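How to make a hot orange drink from a sachet without lumps

By Pavithra Gowda

I drink one cup of this every evening from June until the rains are finished. My sister buys the sachets in Katcombe, in the big box of 36, and for a long time I made them badly. There was always a sticky layer at the bottom of the cup and the first sip tasted only of water. Now I make it in another way and I want to write it down.

You need one sachet, a small cup with a saucer, a spoon and a kettle. Mine is a Fokonico kettle, but any kettle is good.

1. Boil fresh water, then switch off the kettle and wait two minutes. I once checked with a thermometer and 80 degrees is enough for me. With boiling water the taste becomes a little bitter.

2. Hold the sachet by the top and knock it on the table a few times, so the powder falls down. Tear it open and empty it into the dry cup. If the cup is wet, the powder sticks to the side.

3. Pour in a little water, only to cover the bottom of the cup. Stir until you feel no grains under the spoon.

4. Now add the rest slowly. Put the saucer under the cup before you start, and keep the fingers of your free hand on the edge of the saucer so it does not slide. A full kettle is heavier than you think.

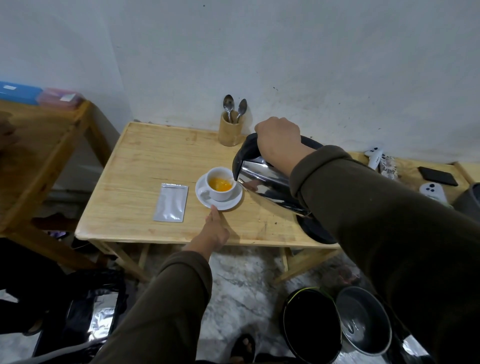
5. Stop when there is still some space at the top - foam needs room too. Stir once more and leave it for one minute.

If you like it sweet, add honey at the end. I tried it with milk one time and I do not recommend this, the milk separated.

For two people, make two cups separately. My aunt in Mandale mixes everything in a jug, but then the last cup is always stronger than the first.

Keep unopened sachets in a closed box, away from the stove. An open one should be used the same day, the powder becomes hard very quickly in humid weather.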